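Skedcombe guest houses face new fire rules from December

Small guest houses and bed and breakfasts in Skedcombe will need a written fire risk assessment before they can renew their council registration, under rules that take effect in December.

The change covers 872 registered rooms in the town and the villages towards Kolgate. Owners have until then to fit linked smoke alarms on every landing and in each bedroom let to paying guests. A grant of up to £1000 is open to places with 11 rooms or fewer.

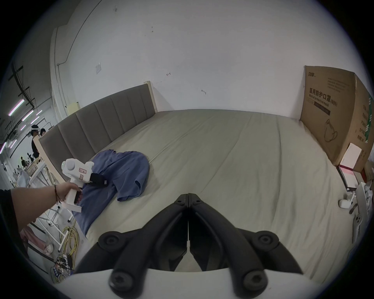
Declan Pilkington said the grant would not go far in an older building, where wiring alone could take most of it, and asked for the deadline to be moved to after Easter. The council said it had no plans to do so.

Rooms let for fewer than 28 nights a year are also included - a point left open in the first draft. Almost 2134 households were sent a letter on the proposals in the spring, and replies were mostly in favour.

Application forms are at the Arnivlow Road office, which closes at 4pm.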